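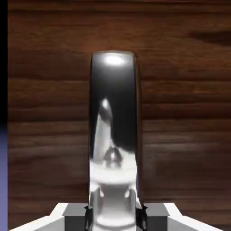

Silver on brown, very shiny.

11/01/2026

Up at six, couldn't sleep, house like a fridge. Boiler went off again in the night, the little light doing its three blinks and then a long one. Pressed reset. Pressed reset again. Went back to bed in my coat and the good socks and lay there working out sums.

Sums as follows. Starkov quoted 691 for the new part and fitting. I have 200 put by for it. The rest would have to come out of the August money, and I said I wouldn't touch that. So either no coast in August or no heating til spring. Wrote both down on the back of the gas bill, looked at them, made toast.

Rang Starkov when they opened. Engaged. Rang again, got the recorded woman, pressed two for repairs, got the recorded woman again. Third go a young man who said they could come "early next week or possibly the week after". Said yes to both. He took my postcode twice and read it back wrong both times.

Frost on the inside of the bathroom window. Haven't seen that since I was small. My gran used to scratch our initials in it with a hairgrip. Did mine with a thumbnail, gone when I looked again after lunch.

Decided the warmest thing to do was go out. 62 into Vullham, top deck, front seat, heater under the window blowing straight up my sleeve. Could have stayed on all day and nearly did. The driver went the long way because of the roadworks by the chapel, so we got the river as well. Very high. Brown and fast, fence posts sticking out of it in a line where the footpath should be. Two swans in the middle of the football pitch. The man behind me was on the phone the whole way about a carpet.

Jobs in town:
Library. Books back, one late, no fine any more, they stopped them. Felt oddly cheated, had the coins ready.
Chemist. Queue out the door, left it.
Hot water bottle from the market. Got two. Lady said everyone's after them. Green one and a sort of mustard.
Draught strip for the back door. Forgot the width! Bought the middle one.
Lightbulbs. Forgot.

Lunch at Triệu, which I'd been saving for a treat but this seemed like the day. Big bowl, the one with the beef and all the herbs. Windows completely steamed up. Sat with my face over it for a good while before I picked up the spoon. Scarf end went in. It was worth every penny and I had the ginger tea after, and then another one so as not to have to go. Two girls at the next table were revising for something, testing each other on bones. I now know there are more in the wrist than I would of thought.

Bus home nearly dark already. Missed the first one by seconds, stood in the shelter stamping. It said four minutes for eleven minutes.

House no better. Put the oven on with the door shut and cooked every potato I own, for the heat as much as anything. Then moved in to the small back room with the electric heater and shut the door and put a rolled towel along the bottom. It's fine in there. Quite snug, if you don't need anything from anywhere else. Everything I need is always somewhere else. Glasses, twice.

Did the jigsaw. Siltberg, 1,000 pieces, the old harbour with the snow on the roofs, which is maybe not what I'd pick to look at in this weather but it was the charity shop one and it was sealed. Edges done last week. Tonight got the whole red boat and most of the church. The sky is going to be murder, it is all one grey with a slightly different grey. Tried sorting it by shape, got five piles, then knocked the tray with my elbow and got one pile.

Listened to the play on the radio while I did it. Lost the thread halfway. Somebody had hidden a letter and somebody else was very cross in a greenhouse. Will never know.

Sister rang at eight. Told her about the boiler. She said come to us, which is kind, but it's two trains and their spare room has the exercise bike in it and the dog sleeps across your feet. Although, the dog would be warm. Said I'd think about it. She asked about August and I said still on, and then after I put the phone down I realised I'd decided. So August stays. I'll ask Starkov if they do it in bits, monthly or whatever. Lots of places do. Can't hurt to ask, if they ever pick up.

Draught strip too wide, by the way. Trimmed it with the kitchen scissors and it's on, sort of. The door has to be shouldered now. Can't feel the wind round my ankles when I wash up so it's done what I bought it for. The scissors are ruined, all over glue.

Tomorrow: lightbulbs. Chemist, go early. Ring Starkov, ask about paying monthly. Take the other library book back, found it down the side of the chair when I was after my glasses. Ring the dentist and stop putting it off. Use up potatoes, so soup. Milk.

Did reset once more before bed, in case. It ran for the time it takes to clean your teeth, radiator on the landing went from cold to nearly not cold, then three blinks and the long one. Filled both bottles. Mustard at the feet, green one up top. Hat on. Pen's giving up as well, going to

Found a pencil. Night.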